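Ekaette Afolabi has been cutting and colouring hair in Harcombe for long enough to have seen the perm go out and come back in. Her salon, Clelis, has five chairs above a bakery, and on the morning we spoke two of them were taken by clients under foils.

She trained as a colourist first and still prefers it to cutting. "With a cut, you see what you're getting as you go," she said. "Colour, you have to wait and trust your sums."

Most of her autumn bookings are for copper. People come in with a photo on their phone, and she asks them what they have put on their hair in the past couple of years, including anything out of a box. "They forget the box dye. Then I lift it and there's a dark band halfway down."

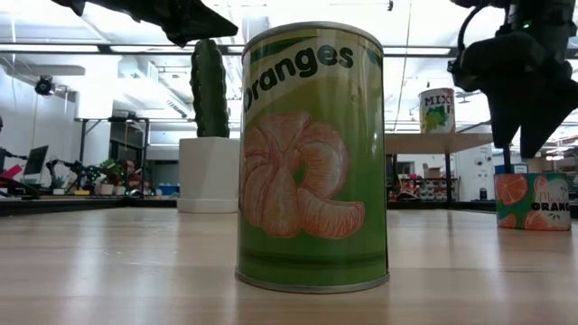 A full copper on shoulder-length hair costs £108 at Clelis, with a toner and blow-dry included. Going from dark brown to a pale shade is £199 and is often split over two visits. Afolabi does a strand test before either one, and has sent people home after it.

"I'd sooner lose the booking," she said. "If the strand goes stretchy when I pull it, I'm not doing the whole head."

Ibrahim Yusuf joined her in November and looks after most of the curly clients. He cuts curls dry and asks people to arrive with their hair worn the way they usually wear it. "If it's been scraped back in a bobble all day I can't tell where it sits," he said.

Both of them are asked a lot about washing. Yusuf tells his clients to go by their scalp and ignore the calendar. Afolabi wants new copper left alone for a couple of days, then washed in cool water, as red tones fade quickest.

She has no plans for a sixth chair. The stairs are narrow, she said, and getting the last basin up them took a whole afternoon.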